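Teltwood Distillery to release its first single malt in January
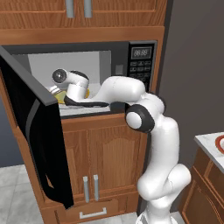
Teltwood Distillery, on the edge of the town of Bainbridge, has confirmed that its first single malt whisky will go on sale in January. The distillery has until now lived from its gin and from a small apple brandy, and many people in the district have been waiting for the whisky for a long time.

The new whisky is called Ernar. It was made from barley grown in the valley, distilled in the small copper still behind the old grain store, and matured in casks that before held fortified wine. There will be 3104 bottles, all from the same group of casks, and when they are sold the distillery will not try to make the same whisky again.

"People ask me if the second one will taste like this one, and I must tell them no," said Valentina Lucero, the head distiller. "The casks are different, the barley year is different. I would not want to promise something I cannot do."

Ms Lucero came to Teltwood from the wine trade and she says this has had an influence on her way of working. She prefers a slow fermentation, which gives more fruit flavour to the spirit before it goes into the still. She also decided against peat for this first release, although there were some different opinions in the company. A peated spirit is already lying in cask and will be bottled later under the name Ilon. No date has been given for it.

The building where the whisky matures has its own history. It was put up in 1919 as a store for grain and seed, and it served the farms of the valley until the rail line closed. The thick stone walls keep the temperature quite even in summer, but in winter the lower floor becomes very cold, and the casks standing there develop more slowly than those under the roof. For Ernar, Ms Lucero mixed casks from both floors. The upper ones gave the colour and the dried fruit, she said, and the lower ones kept a fresher, more grassy taste that reminded her of the new spirit.

A tasting for the trade was held at the distillery last week. Antigoni Gkikas, who buys spirits for a group of restaurants, described the nose as baked pear, honey and a little fresh bread. On the palate she found more spice than she expected, with orange peel and some walnut, and a finish of medium length that turned dry at the end. She thought that a few drops of water helped it very much.

"It is young and it does not hide that it is young," Ms Gkikas said. "But the wood is well behaved. With many first releases you taste only the cask, and here I could still find the grain."

Not all the guests were of the same mind. Kenneth Dela Peña, who has a bottle shop in Bainbridge, liked the nose but found the mouthfeel somewhat thin, and he would have preferred to see the whisky bottled at a higher strength. He will still put it on his shelf. His customers have been asking for it since the first casks were filled, he said, and some of them have already left their names with him.

The price will be 80 dollars a bottle. The distillery admits that this is more than some imported whiskies of a greater age, and says that the cost of local barley and of good casks leaves little room to go lower. Each customer may buy 2 bottles during the first month. After that, if there is any stock left, the limit will be removed.

Part of the release will be kept for the distillery's own shop, where it can also be tried by the glass. The rest is divided between independent bottle shops and restaurants in the region. There are no plans for export at the moment, and the large retail chains were not offered any bottles.

The label was drawn by Chenxi Long, a printmaker from the district, and shows the line of hills behind the grain store in dark green and grey. The bottle is the same shape as the one used for the gin, only in a darker glass. Natural cork was chosen for the stopper after a long discussion about cost.

Rosalinda Layug, the general manager, said that the whisky will not push aside the other products. Gin still pays most of the bills, and the apple brandy has found a loyal group of buyers, especially in the colder months. The company has however ordered a second fermentation vessel, and it hopes to fill more casks next year if the barley harvest is good.

"We had some difficult years when the money was sleeping in the barrels," Ms Layug said. "The bank was patient, and our staff were patient too. Now we would like to see the bottles leaving the building."

Orders from the public will open on 14th September through the distillery's website and at the counter of the shop, with delivery or collection in January. Payment is taken in full at the time of ordering. Buyers must be of legal drinking age and will be asked to show identification when they collect their bottles.

The distillery shop is open in the afternoons. Tours of the still room and the grain store can be booked in advance, and the tour price includes a small glass of gin or brandy. From January, visitors will be able to choose Ernar instead for an extra charge.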